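Flindura Speeches: README

Flindura Speeches is a collection of statements made in the full meetings of Kastport Town Assembly. It covers questions to the chair, replies, motions, personal statements and the short tributes given when a serving or former member has died. The text was taken from the assembly's printed minutes and, where the minutes gave only a summary, from the sound recordings.

Release date: 12 November 2018
Maintainer: Eleri Craddock
Transcription: Iestyn Foulkes, Branwen Penry
Topic labels: Cadi Rees
Format: tab-separated text, UTF-8

What is in the release

There are 532 statements from 43 speakers. Each statement is one row in statements.tsv. Speakers are listed once in speakers.tsv and joined to the statements by speaker_id. A member who left the assembly and was later elected again keeps the same speaker_id throughout.

Columns in statements.tsv

statement_id – a plain number, never reused
speaker_id – matches speakers.tsv
meeting_id – matches meetings.tsv
kind – question, reply, motion, personal or tribute
source – minutes or recording
topic – one label, see below
text – the statement itself, with line breaks replaced by a space

Forms of address are left in. If a member says "Madam Chair, fellow members" at the start, that is in the text field. Applause, interruptions and points of order are in square brackets. The bell for the end of speaking time is written [bell]. In statements taken from the minutes there are very few of these, and you should not read that as a sign that the meeting was quiet.

Topic labels

There are seven topic labels: housing, roads, schools, budget, conduct, memorial and other. One label is given to each statement. Tributes are labeled memorial even when most of the speech deals with the work the member did on roads or schools. We went back and forth on this and it may change.
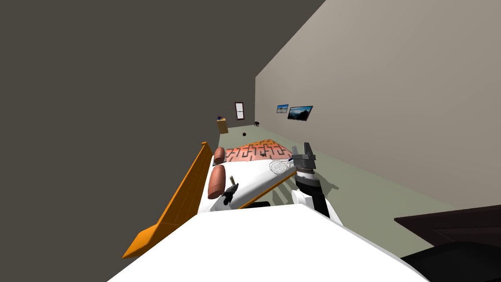 The housing label caused the most disagreement between labelers. It is meant for statements on rents, repairs, planning consent and the standard of rooms that are let to tenants. Members talk about bedrooms in two different ways, and the text alone does not always show which one is meant. One is the bedroom as a unit in a rule, as in the long run of motions on room size. The other is an actual room, described from a visit, with a white sheet on the bed, two pillows and a patterned blanket across the far end, and a bare wall beside it. Both go under housing. A bedroom mentioned in passing, in a tribute or a personal statement, does not change the label of that statement.

Statements about the assembly's own building are labeled budget if they deal with cost and other if they do not.

How the text was prepared

Minutes were scanned and read with Wumino, then checked line by line against the page. Wumino handled the body text well. It did badly with the italic used for the names of movers and seconders, and those were typed in by hand. Recordings were transcribed by one person and checked by the other. Hesitations and false starts were removed. Grammar was left alone.

Some members spoke in Welsh for all or part of a statement. The minutes give these in English translation and so does the text field. Where a recording exists, the Welsh is in the file welsh.tsv under the same statement_id. The translation in the minutes is sometimes freer than we would have liked, but it is the version the members approved, so it stands.

Spelling follows the source. A search for "neighbor" will miss most of what you are looking for, and you will need "neighbour" as well.

Speakers

The speakers file gives name, ward, first and last meeting attended, and any office held. Party is given as it was on the ballot at the time of election. Two members changed party while serving and have a second row for this, with the same speaker_id. If you join the files without allowing for that, their statements will be doubled. Use the column row_type and keep only the rows marked main.

Guests who addressed the assembly are not included. This leaves out the address by the mayor of Nygård during the twinning visit, along with the replies to it, which make little sense without it. 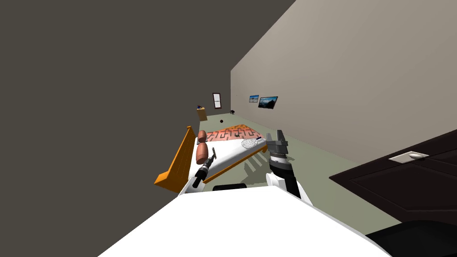 Bedroom with a robot's two grippers in front of the bed, computer rendering.

Known problems

The minutes for one September meeting are missing a page. The statements on either side of the gap are in the release, and the second one starts partway through a sentence.

Members with the same surname are sometimes confused in the older minutes. We corrected this where the ward or the subject made it clear. Where it did not, the statement was left out.

Start times in meetings.tsv are the advertised ones. Meetings often began late.

Two speeches appear in both the minutes and a recording with real differences in wording. The recording was used in both cases, and the wording from the minutes is in the notes column.

Use

The files may be used and shared for any purpose, with a mention of Flindura Speeches and the release date. Please quote the statement_id when citing a speech. Tributes were spoken with families present, and we ask that they be quoted at enough length to be fair to the speaker.

Corrections

Send corrections to Eleri Craddock with the statement_id and, if you have it, the page of the minutes. Emrys Foulkes keeps the scans and can check a reading against the page, though he may take a few weeks to reply. Corrected rows go into the next release and are listed in changes.txt. Rows are not changed between releases.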